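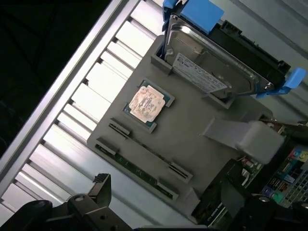 Chapter 6
Component Handling and Board-Level Assembly

Objectives
After completing this chapter, the reader should be able to:
- identify the main sockets and slots on a desktop motherboard
- stage loose parts so that each has a fixed, protected location
- state the order in which a processor, memory, an expansion card and a drive are installed

6.1 Scope
Chapter 5 dealt with the chassis and power supply. The present chapter covers the parts that are fitted by hand or with simple tools: the processor, memory modules, expansion cards and the 3.5-inch hard drive. The procedures follow the Surkwood bench course, which allows 60 minutes for a full strip and rebuild. Laptop boards are treated in Chapter 9.

6.2 Reading the Board
A board should be read before any part is touched. The technician locates the processor socket first, then the memory slots beside it, then the expansion slots. Slot color is a convention of the manufacturer and has no fixed meaning across brands. The printed legend is the better guide. A legend such as SLOT4_PCIe3X16 16X_PCIE2X4, printed alongside a long blue slot, gives the slot number and its PCI Express designation. An older PCI slot, often cream-white, may share the same board and does not accept PCI Express cards.

Retention latches at the ends of long slots must be opened before a card is withdrawn. A card pulled against a closed latch can crack the slot body.
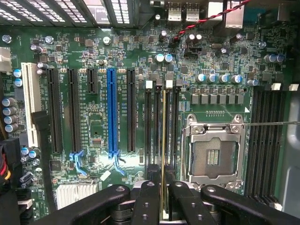 6.3 Staging Parts
Parts removed from a chassis are placed in a molded tray, never stacked. Each pocket is shaped for one part. The processor lies in a square recess with the heat spreader up. A memory module is held by its edges in a long groove - the gold contacts are not to be touched. An expansion card stands on edge in a narrow slot. The drive stays in its blue plastic carrier, which protects the casing and gives the hand something to hold.

The tower is laid on its side with the panel off and the motherboard facing up.
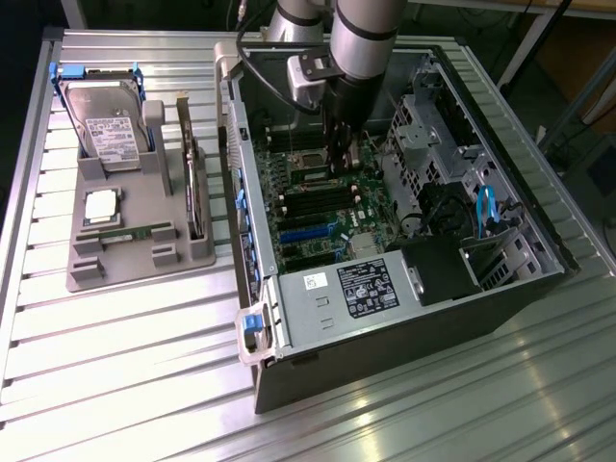 Installation then proceeds from the processor outward: processor, memory, expansion card, drive. The socket frame is closed before any other part is fitted. Cables are connected last and routed clear of the fan. Exercise 6.1 repeats the sequence on the Jemcombe practice chassis.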